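Kondadham Street Toy Library: Frequently Asked Questions

Last revised 13/09/2025 by Hina Farooqui, who answers the emails and would like to answer fewer of them.

What is a toy library?
A library, with toys. You join, you borrow things, your child loves the box they came in, you bring them back. We've been doing it out of the old scout hall for long enough that some of our first borrowers now come in with kids of their own and ask whether we still have the ride-on tractor. We do. It has had four seats.

Who can join?
Anyone who lives or works within cooee of Kondadham Street. Grandparents are very welcome and tend to return things cleaner than they got them. Family day care educators can join too, but please ask for the educator form, as the ordinary one has no room for that many children's names.

What does it cost?
The yearly fee is $100 per family, or $10 a month if you'd prefer to be billed in small doses. Concession card holders pay half. There is no joining fee, no bond and no loyalty scheme with points that expire.

How many toys can I borrow?
Three at a time, plus 2 puzzles. A train set counts as one toy however many carriages it has, and so does the play kitchen, though you will need a ute.

How long can I keep them?
Three weeks. You can renew once by email if no one has reserved the item. You can't renew by telling Rizwan in the supermarket. He is a kind man and will say yes, and he will then forget, and you'll get the overdue notice regardless.

What happens if I'm late?
Two dollars per item per week. We waive it for new babies, gastro and flooding. We have heard the one about the dog.

What if we lose a piece?
Look under the couch. Look in the car, down the side where the booster seat meets the door. If it's still missing, put a note in the bag when you return the toy, and we'll write it on the label so the next family doesn't spend an evening hunting for a giraffe that left the ark in June. Small pieces cost nothing the first time. If a missing piece means the toy can't be used, such as the only ball in the marble run, we'll ask you for the price of a replacement.

What if something breaks?
Tell us, and bring us all the bits. Shahzad Paracha mends things at the back table on the first open morning of the month and can do remarkable work with wood glue and a clamp. Please don't have a go yourself first. Superglue is the enemy of the second repair, and there was a rocking horse that we still don't discuss in front of him.

Do I have to clean the toys before I return them?
Yes. Warm soapy water for plastic, a damp cloth for timber, and a cold gentle wash for dress-ups. Shake the sand out at home. Anything that comes back sticky goes back home with you, along with a look.

Can I put the wooden toys in the dishwasher?
No. This question is here on account of several people.

Do you lend outdoor gear?
We do: balance bikes, a small slide, two water tables and a cubby tent. Members can book the cubby tent for birthdays up to 3 months ahead. It comes with instructions, and the instructions are wrong about step two - the long poles go in last. Hammad has written this on the bag in texta.

What age are the toys for?
From birth to roughly when they start asking for a phone. The shelves run by age from the door inwards, with rattles and stacking cups first and the strategy games down by the kitchenette. Labels carry the maker's age guide. Please take it seriously if you have a baby crawling about, even when the toy is meant for the older one. Babies can't read labels and have no respect for other people's property.

Have you got any tips for storing toys at home?
Put most of them away. This sounds odd coming from people whose hobby is giving you more, but a child with six things out will play for longer than a child with the whole cupboard on the floor. Keep one tub for the borrowed toys and nothing else, and leave it near the front door in the last week of the loan. Puzzles travel better in zip bags than in their boxes, which give way at the corners. If you have room for a fixed play spot, choose somewhere you can see from the stove.
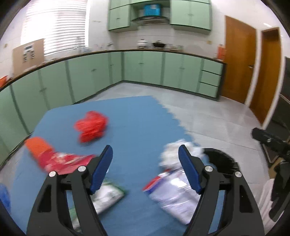 Ten minutes before dinner is plenty for packing up, and toddlers can help if you don't mind the help. Start them on one sort of thing, such as all the blocks, and take the wins as they come. Daniyal Bukhari swears by a particular song for this. He has offered to teach it to members and so far it hasn't come to that.

Can I request a toy?
Yes, there's a book on the counter. We buy twice a year and try to get whatever has been asked for most. We won't buy drum kits. The one we own was donated and is on permanent loan to a family with a large shed.

Do you take donations?
Gladly, if they're clean and complete. We can't take soft toys, second-hand cots, anything with a cracked battery cover, or jigsaws that are "nearly all there". Please don't leave bags on the step. The possums get in, and they aren't members.

Is there parking?
Some, behind the hall. Don't park across the roller door at Skallelholm Joinery next door. They're very patient people with very large deliveries.

Is the hall accessible for prams and wheelchairs?
Yes, by the ramp on the left. The front door sticks in wet weather, so give it a shove at hip height or knock and we'll give it one from our side.

When are you open?
Hours are on the noticeboard page and change with the school terms. We close over the January holidays, and you can keep your last lot of toys for the whole break without fines. Borrow well. It's a long summer.

How do I contact you?
Email is best. The phone lives in a drawer at the hall and only gets answered when we're open, and then only if someone remembers which drawer.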